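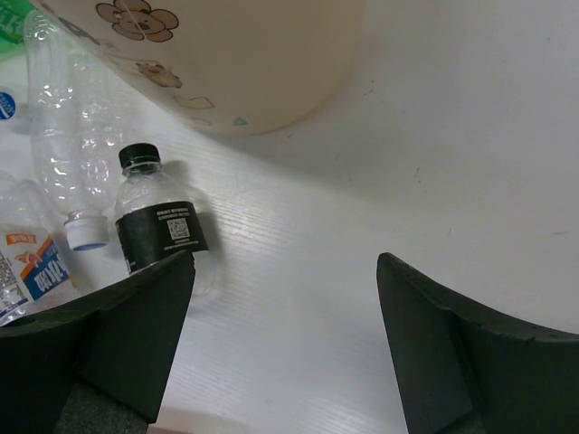 Koval Folktale Archive: Support Desk
Ticket 1474
Subject: Audio recordings do not match story transcripts
Status: Closed
Priority: High
Opened by: Orysia Kuzmenko, Reading Room
Assigned to: Bohdan Kushnir, Collections Systems
Date opened: July 3, 2022

Description of issue

Visitors using the listening stations report that the recording played for a story is often not the story shown on the screen. The fault was first noticed with "The Miller's Second Daughter," as told in Titen. The transcript is correct, but the player delivers a tale about a fox and a ferryman in a different teller's voice. The same fault appears on the public website. It affects the Titen collection only, as far as the Reading Room has been able to establish. The Sokham collection plays correctly.

Steps already taken by the requester

Listening stations restarted. Browser history cleared. Story opened under a staff login and under a visitor login, with the same result in both cases.

Entry 1, B. Kushnir

The fault has been reproduced. The audio files are intact and open normally when played directly from storage. The error is in the link between the story record and the file. Please do not edit any Titen records until further notice, including spelling corrections to titles.

Entry 2, B. Kushnir

A comparison of the story index with the file list shows 124 records pointing to the wrong recording. All of them fall after shelf mark T-16. Records before that mark are correct. In each affected record, the recording played is the one that belongs to the next story in the sequence.

Entry 3, O. Kuzmenko

The Reading Room confirms the pattern. The fox and ferryman tale follows "The Miller's Second Daughter" in the printed register. Would it be possible to place a notice on the website? A school group has been using these stories for classroom retelling, and the teacher has written twice.

Entry 4, B. Kushnir

Notice added to the Titen landing page. Audio for the affected records has been switched off. Transcripts remain available.

Entry 5, Marta Marchuk, Cataloging

Cataloging has reviewed the register. Shelf mark T-16 was originally a single tape holding two tellings of the same legend, one by a grandmother and one by her neighbor. The two differ a good deal in the ending and were given separate records in November at the request of the regional editor. The tape itself was never divided. The index therefore gained one record with no matching file, and every later record moved by one place at the next import into Takesitz.

Entry 6, B. Kushnir

This agrees with the import log. Takesitz matched files by their order in the list and did not read the shelf mark. The import setting has been changed to match by shelf mark. Before the import is run again, T-16 must be divided into two files. Please advise where the first telling ends.

Entry 7, Orest Fedoruk, Sound Preservation

The first telling ends with the closing rhyme, after which the collector can be heard thanking the teller. The cut has been made in the silence that follows. The new access copies are named T-16a and T-16b. The preservation master has been left whole, and a note on the division has been added to its record.

Entry 8, B. Kushnir

Import completed. The index and the file list now agree. Audio has been switched on again for staff accounts only, pending a listening check.

Entry 9, O. Kuzmenko

Listening check carried out by the Reading Room on every affected record, opening lines only. All but 9 were correct. The remaining records play the right story but show the wrong teller's name.

Entry 10, M. Marchuk

Teller names corrected by hand. These were older typing errors in the register and are unrelated to the import.

Entry 11, B. Kushnir

Public audio restored. Notice removed from the landing page. The editing hold on Titen records is lifted.

Resolution

Incorrect file matching following the division of a catalog record. Import setting changed, T-16 divided, teller names corrected. Closure approved by Zoia Zakharchenko, Head of Collections.

Follow-up

Cataloging is asked to notify Collections Systems before any record with attached audio is divided or merged. The Reading Room will reply to the teacher and supply corrected links.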